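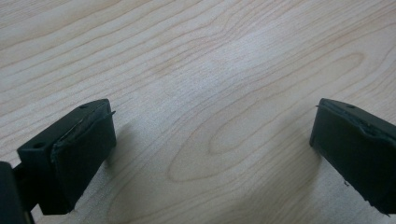

Session 3: when the grip goes
Notes by Solveig Brekke, 05/03/2018

Right, pads. I've moved these ahead of calibration after what happened with Mohit's group, who lost most of an afternoon to dropped parts and blamed the software (so did I, for a good hour!). It was the rubber. Once the top edge of a pad starts to peel, the part can sit on the loose bit and slide out as the arm speeds up.

The log from the Kindska cell had 23 drops in it, 11 of them on the same move. Have a look through it before the lab and see if you can spot which one.

Before you run anything:
Power off, then run a thumb along both pads. Any lifted edge, swap the pair. Please don't glue it back down, I've tried and the lump makes it worse.
Check the screws while you're there.
Stay behind the line when it's live. Dropped parts bounce further than you'd think.

Spare pads are in the Sanik drawer. Kausar has the key. Write down any swap in the cell book.

Reading for next time: chapter 2, slip and friction.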